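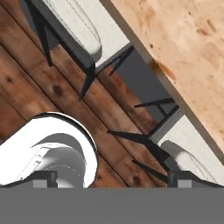 Ruth Rowbotham thinks I'm being naive about the Parngate council vote. She left a long comment under my last post, the gist being that a majority of three is a majority, the budget passed, and the rest is noise from people who lost.

OK. Fair enough. But I was there till almost midnight and it did not feel like a majority. It felt like a bunch of tired people who wanted to go home.

Quick recap for anyone who skipped it. The council needed the mayor's budget through before September. The mayor's own group is short, has been since the spring, so it all hangs on the Florico ward members, who ran as independents and mostly vote like independents. They got what they asked for — the bus subsidy stays two more years, the Poder Street library keeps its Saturday hours — and then they voted yes without a single one of them getting up to defend the thing. Not one speech. I've never seen that at a budget meeting.

Clive Whitlock did get up. Against, obviously. He went on too long as usual but the bit on the reserve fund was good and I wish he'd started with it. If you pull 17 percent out of the reserve this year, what do you pull from next year? The mayor's answer was that next year is next year. Big laugh from the back row. Not a friendly one.

Then the amendments. Page 202 of the budget packet, if you have the patience, has the road repair table, and the numbers in it don't match the summary up front. Maja Kozłowski caught it, asked twice, got told it would be corrected "in the final version." Which they then voted on. Without the final version. I dont know how that's allowed, I've emailed the clerk, no reply yet.

So where does that leave the mayor? In office, sure. Budget in hand. But every single thing from here needs the Florico people again, and they now know what their votes are worth. The parking plan is next and two of them hate it. After that the Usuga Road rezoning, which had over 71 people signed up to speak the last time it came up and will have more this time. I can't see how she gets both. Maybe she gets one if she drops the other early enough to look generous.

Ruth says I said the same last year and the mayor is still there. True! I did say that. I also said the pool would reopen by summer so take it all with salt.

Will try to get to the parking hearing, depends on work. If anyone has teh handout from the side table please scan it for me, they ran out before I got up there.

Last updated: August 20, 2018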